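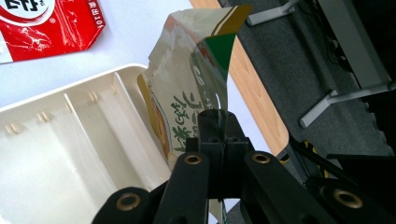
I moved to Flurnbridge in November, and for the first months I did not have a doctor. In my country you are given one automatically. When I finally started to search, I had already a cough which did not want to leave, so I was in a bad position to be patient.

I want to write how it went, maybe it helps somebody who is new in town as I was.

The first place I called was the Valente clinic, near the bus station. They accept patients without insurance and the price depends on your income. The lady on the phone was kind, but she told me there were 400 names on the waiting list for new adults. She asked if I wanted to be added. I said yes, of course, and I am still on this list today.

My neighbor Graça Patrício then told me about Drinell Family Health, on the other side of the river. She goes there for her blood pressure. You have to bring proof of address, a photo ID and two recent pay papers (they say "pay stubs", I had to look up this word). I brought my rental contract and they did not accept it, because the landlord had signed only the last page. I went home, took the electricity bill and came back the same afternoon. So bring the electricity bill.

They put me in the second price group. The visit was $20 and the blood test was included. The nurse, Na-rae Yang, explained me every paper before I signed it, and she spoke slowly without making me feel stupid. For the cough I got an inhaler and the advice to drink more warm things and eat less spicy food in the evening. The second part I follow with difficulty.

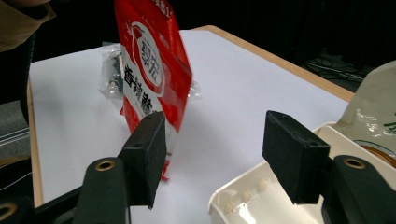 A red pouch with 香辣酱 on the label.

One more thing about the bills. Before Drinell I had been one time in the emergency room, on a Sunday, and later I received a bill of $1,288. I thought I must pay it at once. Graça said to call first and ask for the "financial assistance" form. It is four pages long and some questions are strange, for example they wanted to know the value of my car, and I have no car. I wrote zero and sent it. After five weeks a letter came and the amount was $600. It is still a lot for me, but I can pay it monthly.

The dentist is a different story. Drinell does not have one, and the closest with low prices is in Pendo, 50 minutes by bus. I have the appointment next month and I will write again after it.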